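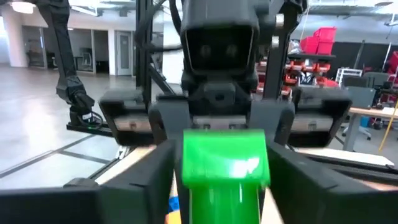 Home Safety Walk-Through: Toddler Edition
Second pass, January. Checked by Rochelle McPhee, comments hers unless marked MF (Mayu Furukawa, grandmother of the toddler and unpaid consultant).

Kitchen

1. Cabinet latches, lower level: PASS
All closed and latched. The one under the sink takes me two tries to open. It takes him one.

2. Stove knob covers: PASS
Fitted on all burners. My husband has asked how to make eggs.

3. Cleaning products moved up high: PASS WITH COMMENT
Everything is above the fridge now, including the dish soap, which I need several times a day. Step stool required. See item 4.

4. Step stool stored out of reach: FAIL
It was in the middle of the floor with a child on it.

Living room

5. Bookcase anchored to the wall: PASS
Two straps into studs. It holds up 200 picture books and one parenting book, lightly used.

6. Coffee table corners padded: FAIL
Three of four. The last pad has been chewed off and not recovered.
MF: Check the diaper.

7. Outlet covers: PASS
Including the one behind the couch. Took a flashlight and some language.

8. Blind cords: PASS
Cordless shades in both windows.

Stairs

9. Gate at top, screwed to the wall: PASS
Pulled on it hard. Wall complained, gate did not.

10. Gate at bottom: PASS WITH COMMENT
Pressure-mounted, fine for down here. Needs retightening every few days. The adults climb over it, so most injuries so far are ours.
MF: My knee is not a comment. My knee is a finding.

Bathroom

11. Toilet lid lock: PASS
Guests have been briefed.

12. Water heater set to 120 degrees: PASS
Tested at the tub with a thermometer.

13. Medicines locked up: FAIL
Cabinet locked. Mayu's purse, with her blood pressure pills in it, on the hall floor.
MF: Purse now on a hook. I apologize to the inspector.

Bedroom

14. Dresser anchored: PASS
Redone with the longer screws.

15. Crib mattress at lowest setting: PASS
He got a leg over the rail anyway. Looking at toddler beds this weekend.

To fix before the next pass: 4, 6, 13 (hook is in, watching it).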